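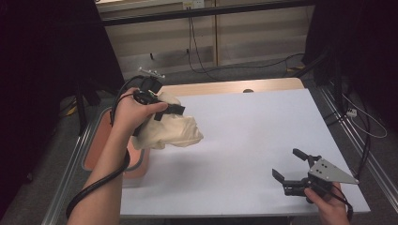
Setting up the cloth station from cold takes me 11 minutes now, used to be a lot more. These are my notes for the Sultton bench, the two hand-held grippers, after the refit in December. Most of the faults we get are cables, so do cables first. Run each one back from the gripper and down past the hand, with a bit of slack at the wrist. Loop past the wrist is fine, loop around it isn't. Then walk behind the table and check nothing has pulled tight on the carpet. Markers next. Plate and mount both go on before power, never after.

Power up. Left gripper first, then right. Wait for Situm to see both. If it only finds one, unplug the other at the gripper end, count to five, plug back in. Don't restart the whole program, you'll lose the zero.

Zeroing:
Fingers fully closed, nothing between them. Hold still. Press zero.
Open all the way. Press set.
Close again and look at the reading. Should be 0. If it's 4 or more, do it over.
Same for the other hand.

Now the fingers. Grab each one at the base and try to wiggle it. Any play at all, nip up the screw. Hand tight plus a touch, the thread is in plastic and it will strip. Bindu Chettiar stripped two in one arvo and we had to wait on Banitz for new ones, so go easy. 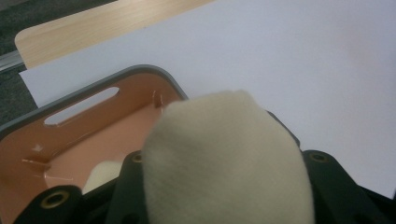
If you're running felt, check the felt as well. It goes fuzzy with use and a bit of fuzz is OK. Replace when you can feel the hard part through it with your thumb. Brush it, don't wash it, the glue lets go. Old pad off with a plastic scraper, clean off all the old glue, new pad on from the tip down so you don't trap a bubble at the end. Clamp it and leave it overnight. I've tried leaving it an hour. Pad slid off halfway thru a run.

Both pads on a gripper get changed together. One new and one worn will pull the cloth sideways and you'll spend ages blaming the calibration.

Table. Wipe it down, dry cloth only. Tray goes to the left, inside reach of the left hand without leaning. Anything that isn't the tray or the cloth comes off the top.

Test pass before you record anything:
Pick up cloth with left, lift clear of the table.
Bring right in open, take hold of a lower fold.
Let go with left.
Put it down. Swap hands and repeat.

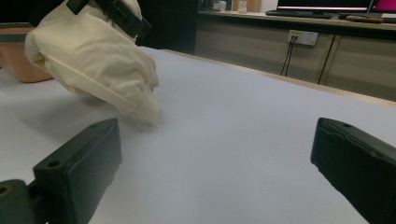 Go slow on the handover. Fingers wide open till you're right at the fold, then close. If you close early you push the cloth away and end up chasing it. Watch the tips don't knock together either, that's how the zero drifts.

Do five clean passes each way. If the track jumps, check the markers for fingerprints, then check your sleeve isn't covering one. Sleeve is usually it.

Packing up: park both grippers open, cables coiled loose, never round the body. Write the pad change date in the Kaimal book, and if you've used the last pair of felts put thier part number on the order sheet, it's 54.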